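Thread on the Hudec arms, two months in, for people at other sites who have asked how the front lounge job changed.

Background: Demness runs guest lounges for Utell. Staff used to do the table resets by hand, start to finish. In December the site got two arms and a vendor contract with Wosura.

Logged resets since then: 2,914. Completed without a person stepping in: 2,715. The remainder went to whoever was on shift, and those are the ones that take time.

Most stops are grasp failures on soft or thin things. Stems are bad. Cushions are worse -- the gripper closes, the force reading looks fine, and the cushion stays where it is.

The job titles did not change. The work did. A lounge attendant now spends the first part of a shift on checks: cable slack, gripper pads, joint zero, stop button. Then they watch a queue.

Training was 14 hours per person, paid. It covered the stop procedure well and fault codes badly. We wrote our own fault sheet in the second week and it is still the one people use.

Shifts were not cut. Two open positions were left unfilled, and I count that as a change even if the report does not.

Flowers on the table, sofa behind, white arm reaching toward the machinery. Wrist view.

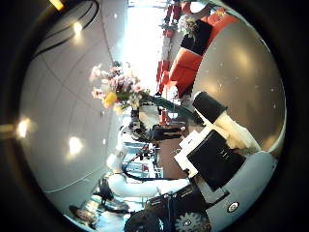 Widad Hamdan replied that the queue is the part she would change first, as it pings for every retry and after an hour people stop reading it.

Agreed. Retries and real stops share one alert tone. I filed that on 2/16/19 and Wosura has it listed as a feature request.

Until it ships, we mute retries at the console and check the log at the half hour. It costs a slower response on real stops, around four minutes at worst.

Next posts will cover the fault sheet, code by code. Send yours if they differ from ours.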